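Eugénie Coste
3/8/19

1/11
Okay, equipment budget thread! We're planning our second bin-picking cell and I've learned so much from pricing it that I want to get it all down before I forget. Some of this might save you a few grumpy emails with your finance people.

2/11
Background: small shop, one picking cell going, arm was the big purchase. When I wrote the first budget I put the arm on line one and lumped everything else into a line called "sundries". Please don't do that. Sundries ate us alive.

3/11
This time the arm is one line out of 60. Sixty! It looks ridiculous on a spreadsheet and I love it. Every hose, every fitting, every bracket has a home and a price, and when a quote comes back high I can see which bit moved.

4/11
Grippers first. We got quotes from Clastari and Ferrand. Clastari was cheaper up front, Ferrand included the fittings and a spare set of fingers. Once I added the extras to the Clastari quote they were close enough that lead time decided it. Ferrand, 7 weeks.

5/11
Ask for lead times in writing, by the way. And ask if the clock starts at the order or at the deposit. We lost most of February to that one.

6/11
Cable and hose dressing gets its own line now. On cell one we left it for later, and later meant cords and a yellow hose bundled along the arm with whatever we had in the drawer. It works, but the bundle takes up room, and you notice it every time the gripper has to go down into a bin. A proper dress kit is going on the list for cell two.
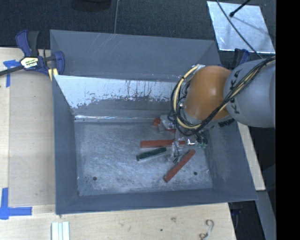
7/11
Bins and clamps! So cheap next to the arm, so easy to skip. A grey metal bin, a bar clamp on the corner, some blue tape on the table, coloured blocks to pick. I've budgeted for 2 bins per cell so we can swap one out, plus a plain matte liner to try. Shiny scratched metal throws a lot of glare and I'd like to price the fix before we spend more on cameras.

8/11
Test parts are another one. Blocks cost next to nothing and you can get through a lot of trial picks with them. Real parts come out of production stock, and production will (fairly!) want them back. Put a dollar figure on the ones you plan to wreck.

9/11
Table or frame? I priced a welded steel frame from Dallutis and a heavy timber bench we could build ourselves. The bench won for the trial stage. If the layout changes you can just move a clamp or drill another hole. Steel goes in the year-two column, once we know where everything wants to live.

10/11
Sima, our planning sheet (yes, the spreadsheet has a name), has three columns for each item: buy now, buy if the trial goes well, and borrow. The borrow column is my favourite. I was amazed how many things moved into it once I asked the other departments nicely.

11/11
Still to sort out: training hours, guarding and who pays for compressed air. If you've budgeted a cell like this I'd love to know what your biggest surprise line was, especially on guarding, where my two quotes are miles apart. Happy to share a blank copy of the sheet, just send me a message.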